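Open Day at the Plisard Textile Mill

The Plisard mill opens its doors to the public one Saturday in November, and I had put off going for years on the grounds that a building full of looms would be loud. It is loud. They give you foam earplugs at the gate along with a paper map, and the map is drawn so that the café looks close to the exit. The café is on the third floor.

The tour starts at 10:15 in the old wool store, where you stand on a concrete floor and hear how the place got going. The short version is that two brothers-in-law bought a flooded sawmill, fell out over the water wheel, and went on running the business together for decades without speaking. Orders were passed between them by a clerk. Our guide told this with obvious affection and said the clerk was the only one of the three who ended up with a house.

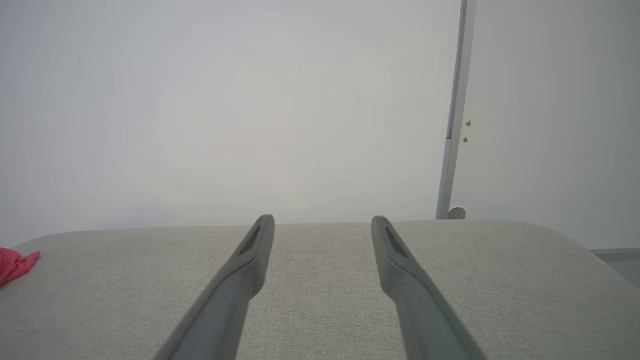

Page last changed: November, after the open day

From the wool store you go up to the weaving floor. Plisard once had 1,258 people on its books and now has far fewer, most of whom seemed to be working that morning and were very patient about being stared at. The looms run in long rows, and a visitor walks between them on a yellow strip. A man ahead of me stepped off the strip to look at a bobbin and was politely returned to it. He stepped off again at the next row. I think he had come for that.

The looms were mostly built by a firm called Lindum, which has since gone out of business, so spare parts come from other dead looms. There is a room for these. It has a sign on the door asking you to keep your hands in your pockets, and inside are shelves of gears, belts and things like large combs, all tagged in a handwriting that only gets worse toward the top. I could have stayed there for an hour. We were given nine minutes.

Next came the dye house, which smells like a wet dog that has been given vinegar. The color recipes are kept in ledgers going back to the flooded sawmill, and the mill has 1,096 of them, of which a surprising number are beige. You are allowed to turn the pages of one ledger. Next to a recipe for dark green somebody had written "not again," underlined, and then the same green turned up four pages later for a bigger order.

The finishing room was my favorite, partly for being warm. Cloth is washed, brushed and steamed here, and there is a bench where you can feel the same fabric before and after each step. My fingers could tell the first from the last and had no opinion on anything in between. The woman next to me could name every stage with her eyes shut, and I moved down the bench to give her room.

After that the party splits. Half goes to the design office to see the new season and half goes to a talk by Fumora, the company that handles Plisard's sorting and reuse. I drew the talk. I expected a slide show about responsibility and got a fairly blunt account of what people put in clothing banks. Ski boots, mainly. Also a full set of curtains with the rail still in. Of the clothes that do arrive, knitwear is the easiest thing to reuse and the hardest to sort, as a label that says wool is sometimes only being hopeful.
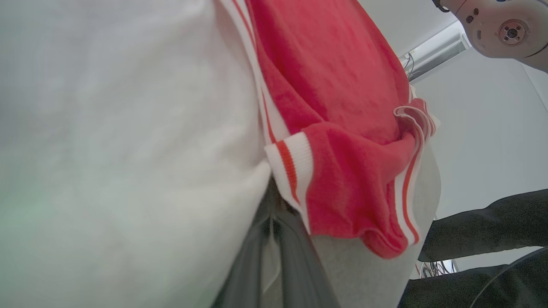
Red knit with ribbed trim, beside something white.

The last stop is the Nedeljković wing, named after the family who paid for its roof. It holds a small museum with a pattern-card machine you can work yourself. You punch a card, feed it in, and a tiny loom weaves your design in black and white. Mine was meant to be a bird. A child behind me asked if it was a shoe, and I said yes — it seemed the easier answer for both of us.

Practical notes, if you are thinking of going next year. Entry is free, but the tour has to be booked, and the early slots go first. Parking is in the field behind the dye house, and the field had plenty of water in it. There is an elevator to the café, hidden behind the shop, which I found on my way down. The soup was lentil and came with bread. The bus back to town leaves from the front gate at 3:40, and the driver waits for nobody holding a paper cup.

The shop sells remnants by weight. I came home with two pounds of beige.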